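Week 4 notes - joints, drawers and why tables wobble

Hi all, I typed these up from my own scribbles, so forgive the jumps. Kerubo Mutiso asked for the wood movement part again and I've put that first.

Solid wood gets wider and narrower with the seasons. It hardly changes in length at all, so you only worry about it across the grain. A tabletop 24 inches wide can easily move an eighth of an inch between August and the middle of winter, and if you've glued it hard to the frame it will split or cup (I did this to my mother's coffee table and she still has it out where guests can see). Use slotted screw holes, wooden buttons or figure-eight clips. Any of them is fine!

Veneer over MDF is a different animal. It stays put, so you can glue it all the way around, but the edges chip and screws don't hold well in them. Drill a pilot hole every time.

Joints for legs and rails: mortise and tenon if you have the patience, dowels if you don't. Make the tenon about a third the thickness of the rail. Igor Kratochvíl will show his loose tenon method next week, and it's faster than mine, I admit it.

Drawers. The old Trollcombe nightstand we took apart had half-blind dovetails at the front and plain grooves at the back, with the bottom slid in from behind and one screw holding it. Copy that. Leave the bottom unglued so it can move in its groove - this was the question most of you missed on the worksheet. 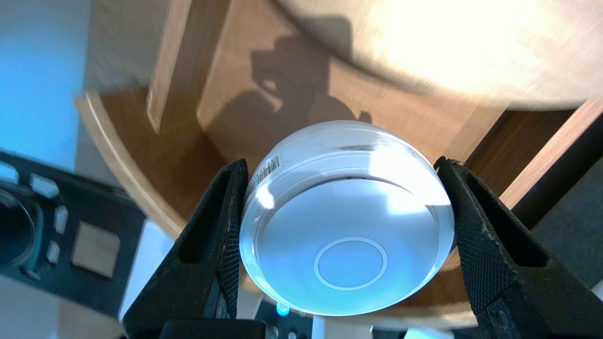
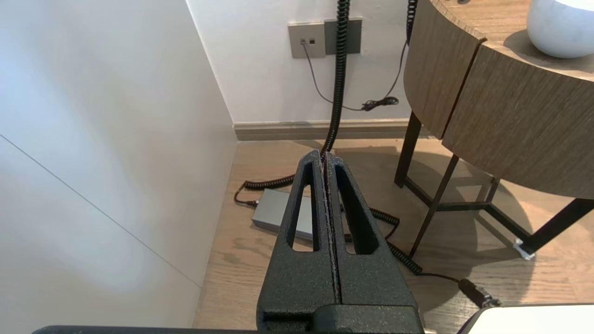 Wobble, then. Before you cut any leg, put the table on a surface you know is flat - the saw table will do - and slide a piece of card under the short leg. Nine times out of ten the floor is the culprit. If it really is the leg, mark all four with a block and pencil laid flat, and trim to the lines.

For next time please bring your rail pieces cut to length, a marking gauge and a sharp chisel. Esther Kaijage has two spare gauges if you need to borrow one. Read the Orbán handout up to the part on finishes, and skip the table of glue times, it's out of date.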